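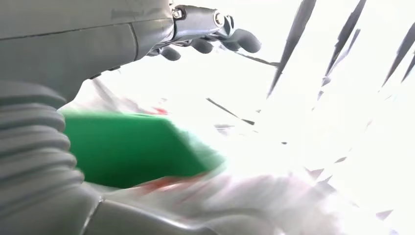 Dretura Packing Bench Collection
Data card, release 2
Date of this card: 2024-06-28

Summary

The Dretura collection documents packing and weighing work at a single bench operated by Zito. It covers the preparation of small orders of dry goods: bringing items to the bench, weighing them, bagging them, and placing the bags in a crate for dispatch. The release contains 1,973 image sequences in 63 sessions. It is intended for research on everyday handling of bags, crates, and weighing equipment.

Setting

All sessions were held at the Ostik site, in the room used for order preparation. The bench layout was left to the person in charge of each session, so the position of the crate, the scale, and the bags differs from one session to the next. Overhead lighting was kept on throughout. Reflections on metal surfaces and on plastic film are common and have not been corrected.
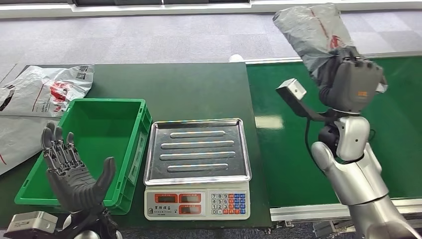

Packing bench with green crate, weighing scale, and plastic bags. The crate and the weighing tray are empty.

Objects

Crate. Open and rectangular, with ribbed outer walls. Crates may be empty, partly filled, or full at the start of a sequence. The fill state is recorded in the session sheet.

Scale. Digital, with a square stainless steel tray. The tray has raised ridges, and flat items may sit unevenly across them. Readings from the display were not transcribed in this release.

Bags. White plastic, some with red printing. They appear flat, crumpled, open, or filled. Codes and small text printed on bags are not annotated and should not be used as item identifiers.

Table. Large, with a matte, dark green surface. Users working on segmentation should note that the crate and the table are both green – the crate is considerably brighter, but its lower edge can be difficult to separate from the table in shadow.

Annotations

Each sequence carries one activity label from a list of 9. The labels cover approach, placing, weighing, removing, opening a bag, filling a bag, closing a bag, loading the crate, and clearing the bench. Object outlines are supplied for the crate, the tray, and any bag that lies wholly or partly on the table. Labels were assigned at Tai and reviewed once at Ostik before release.

Known limitations

The collection represents one bench and one style of packing. Glass containers, liquids, and fresh produce are absent. Sessions recorded in December contain a higher share of filled crates than the rest of the year, and a random split will not balance this. Splitting by session is recommended.

Access and changes

Requests for access are handled by Zito through the Dretura project page. Release 2 corrects bag outlines from the first release and adds the fill state of the crate to the session sheets. File names are unchanged.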